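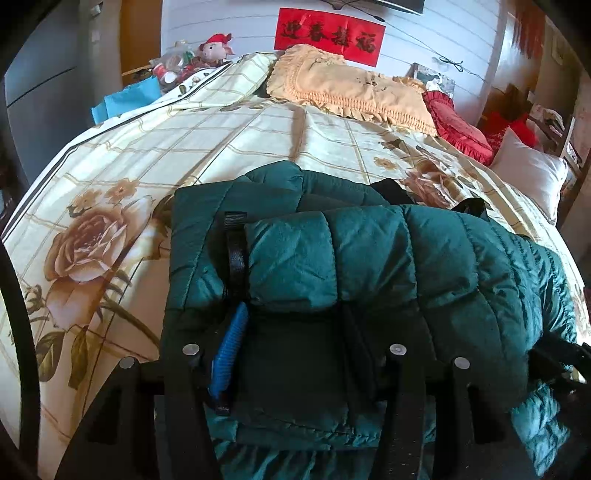
Cerkska is a small guesthouse with a repair workshop on the ground floor, and we are looking for two people to join us in the textile room from June. We take care of all the bedding and soft things for our own rooms, and we also do mending for the people of Stikadthorpe who bring us what they do not want to throw away. It can be a duvet cover with big roses on it, or a quilted puffer jacket in dark green, and both of them need a different needle, a different thread and a different kind of patience. If you like this sort of work, please read further.

What you will do

In the mornings you will check the linen which comes back from the rooms and decide what can be used again, what must be mended and what becomes cleaning cloth. In the afternoons you will work at the sewing table. Most jobs are small: zippers, buttons, open seams, torn linings, pillowcases that lost their ties. From time to time there is a bigger job, for example curtains to be made shorter. You will also stand at the counter for a part of the day, write the tickets and tell customers the price before the work is started. We ask you to be clear with them when a repair will be visible.

What we expect

You can use a domestic sewing machine and you can thread it without help. You do not need a diploma. It is good if you have repaired padded clothes before, but we can teach it in the first weeks. You should be able to lift a full laundry bag and to climb the stairs with it many times in a day, as the house has no elevator. You speak enough English to explain a repair to a customer. Other languages are welcome, and in the workshop you will hear several of them.

What we offer

The contract is for 2 years, with the possibility to stay after. The pay is 900 a month for a half position, and we add 200 a month for those who travel to us from Planau or farther. Lunch is cooked in the house and is free on working days. You may use the machines for your own sewing after closing time, also the overlocker, if you clean it afterward and write your name in the book.

The working day begins at 8 a.m. and is finished at 1 p.m. or, for the second group, begins at noon and is finished at 5 p.m. We change the groups each month. Please tell us if only one of them is possible for you.

How to apply

Write us a short letter, one page is enough, and tell us about one thing you have repaired and what was difficult in it. Photos of your work are useful but not required. Please do not send original certificates, we cannot return them. You can leave the letter at the reception or put it in the mailbox at the Srivastava building, the entrance from the courtyard, marked "Textile room."

We will invite you for a trial afternoon, which is paid. Bring your own scissors if you are used to them.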